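Stakeo Fabric Care Labels

A small dataset of care label text from household linens and clothing. It holds 3000 label transcriptions, sorted by fiber, washing temperature and drying advice.

Contents

labels.csv: one row per label, UTF-8, comma separated
fibers.csv: fiber names and their spelling variants
split.txt: row ids for the 242 labels held out for testing

Temperatures are in Celsius, and 90 is the highest value allowed. Blank means the label gave none. Blends list the main fiber first.

Known problems

432 rows have no country of origin. Labels from the Cesen batch use "tumble low" and "low tumble" for the same setting; we kept both.

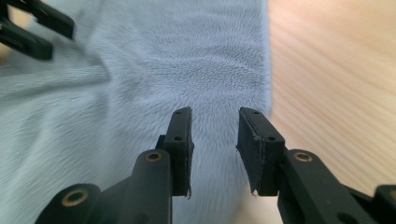 Nakamura wrote in to ask whether "do not wring" should count as drying advice or washing advice. It is stored under drying for now, and the column may be split in the July release.

License: CC BY 4.0. Please cite as Skundura, Stakeo Fabric Care Labels.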